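Against the 20-minute declutter

My sister-in-law sent me a link in July to a program called Pravico, which promises to fix your home in 20 minutes a day for 42 days. She meant it kindly. I had complained at dinner about the hall closet, and people who have recently been saved like to pass the pamphlet along.

I read the whole thing, including the sales page, which was longer than the program. Then I did 11 days of it. I want to put down what I think before I forget, as I have already been asked twice whether it "worked."

Where the number comes from

I wrote to the company to ask why 42. I got a cheerful reply saying that it takes six weeks to form a habit. I asked where that came from and got the same reply again, with a smiley face. I have seen the same claim made for three weeks, for a month and for 66 days, always in the same confident voice. My guess is that six weeks is long enough to feel like a course and short enough that you'll pay for it up front.

The 20 minutes bothers me more. On day one you clear a kitchen drawer. Fine, that took me nine minutes with time left over to read the back of a box of birthday candles. On day four you do "paperwork." I have paperwork going back to an apartment I left before my daughter was born. You can't sort that in 20 minutes. What you can do is take it out of the box, spread it over the bed and then have nowhere to sleep.

The bins

You are supposed to use the official sorting bins, sold under the name Grivico. They come in a set of 6 and they are bins. I used grocery bags. The forum members (there is a forum) told me that bags "send the wrong signal." To whom, I don't know. My socks went into one without complaint.

I did notice how many of the before-and-after photos on that forum show a house with more containers in it after than before. One woman had bought a shelf to hold the boxes that held the things she was deciding about. I don't want to be mean about her, she seemed happy, but the stuff was all still there. It had been promoted.

A second opinion

My neighbor Mojtaba Sadeghi ran a secondhand furniture store called Shojaei for most of his working life, so he has emptied more houses than any of these coaches. I asked him what he thought of the method. He said people keep what they keep, and the ones who throw out a lot in spring are back in the store in fall looking for a lamp just like the old one. He also told me never to get rid of a good screwdriver, and he looked at my bags when he said it.

I don't fully trust this either. A man who sold used lamps for a living has his own reasons for liking people who change their minds. But he didn't charge me.

What I kept

After 11 days I had four bags for the thrift store, one bag of trash and a dresser drawer that closes. The hall closet is the same. I found my old library card and a wedding invitation I'm fairly sure I never answered. I also found that I like having a junk drawer, and I put most of it back.

The program has a daily checklist and I stopped filling it in at day seven, so by its own rules I failed well before I quit. It sent me an email about "restarting with love." I have unsubscribed, and it has sent me another one. 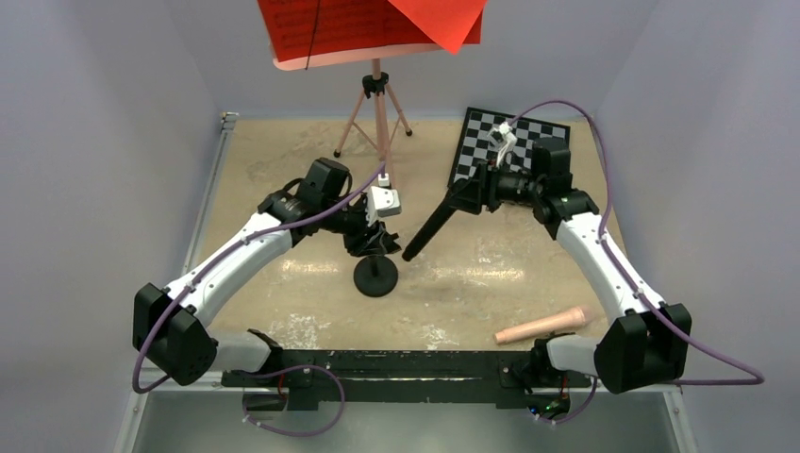

The app

There is now also an app, Stadetico, from the same people. It asks you to photograph each thing you own and rate how it makes you feel from one to five. I gave the can opener a three. It asked if I was ready to let the can opener go. I am not, I have cans.

If you've done all 42 days and your closets are still clear a year later, write to me and I'll print it here. I mean a year, though. A lot of the praise I found was posted during the first week, when everybody is still on drawers. Meanwhile the paperwork is back in its box, with a new label on it – "paperwork" – and I've moved it to the other side of the bed.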